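Inicio | Asignaturas | Unidad 4 | Materiales | Contacto
Tiempo de lectura: 4 min

Organización de espacios domésticos
Unidad 4. Almacenaje abierto y artículos pequeños
Apuntes de clase. Docente: Felicidad Soriano

4.1 Objeto de la unidad

Se estudia el módulo abierto de estantería como lugar de depósito para artículos textiles y artículos de mesa. Quedan fuera los armarios con puerta (unidad 5) y los cajones (unidad 6).

4.2 Terminología

Balda: plano horizontal de apoyo.
Hueco: volumen comprendido entre dos baldas, o entre una balda y el panel superior, y limitado por los laterales.
Trasera: panel posterior. Puede faltar.
Canto: borde visible de un tablero. Puede ser recto o redondeado.
Bolsa plana: envase textil sin fuelle, que se deposita tumbado.
Envase provisional: lámina, blíster o funda con que llega un artículo y que no forma parte de él.

4.3 Clasificación previa

Antes de colocar nada en el hueco se separan los artículos en 2 grupos: los que se guardan y los que se retiran. El envase provisional pertenece por defecto al segundo grupo. Se conserva únicamente si lleva impresas instrucciones que no figuran en otro soporte; en tal caso se archiva con la documentación de la vivienda y no en la estantería.

La vajilla de uso diario (tazas, cuencos) no comparte hueco con textiles. El asa de una taza se orienta hacia el exterior del módulo.

4.4 Colocación de la bolsa plana

a) Despejar la balda.
b) Depositar la bolsa con el lado largo paralelo al canto frontal.
c) Alisar desde el centro hacia las esquinas. Las arrugas leves son admisibles.
d) Dejar a la vista la cara estampada, si la hay. En bolsas lisas se añade etiqueta.
e) Comprobar que ninguna esquina sobresale del canto.

Separación mínima entre la bolsa y cada lateral: 30 mm. En los ejercicios se aplicará esta medida aunque el módulo admita otra menor.

4.5 Errores frecuentes

Apilar bolsas de distinto tamaño con la mayor encima. Doblar una bolsa vacía y usarla como relleno. Mezclar envases provisionales con artículos ya clasificados. Erlinda Sison propone en sus fichas un quinto grupo de errores, relativo a la iluminación del hueco, que se verá en la unidad 7.

4.6 Material para el ejercicio 2

Se identificarán los elementos según la terminología del apartado 4.2 y se indicará a qué grupo del apartado 4.3 corresponde la lámina de plástico impresa.
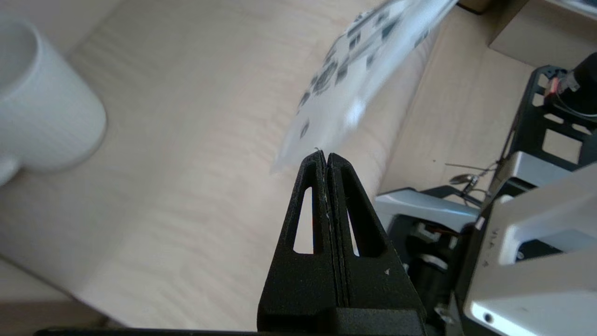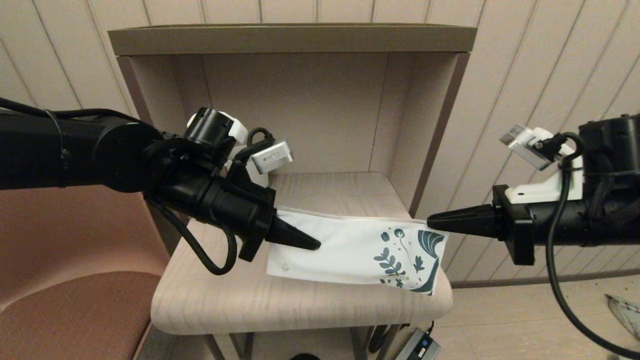 Valencia, lunes, 27 de marzo de 2023

La respuesta se redacta en una página como máximo. Para la bolsa blanca con estampado vegetal se describirá la posición sobre la balda y se propondrá, en croquis aparte, una ubicación definitiva conforme al apartado 4.4. La taza se trata como vajilla de uso diario. No se pide valorar el acabado del mueble.

Las entregas del ejercicio 1, pendientes desde enero, se remiten a Noel Talavera.

Compartido 30 veces | 2 comentarios
Anterior | Siguiente | Volver al índice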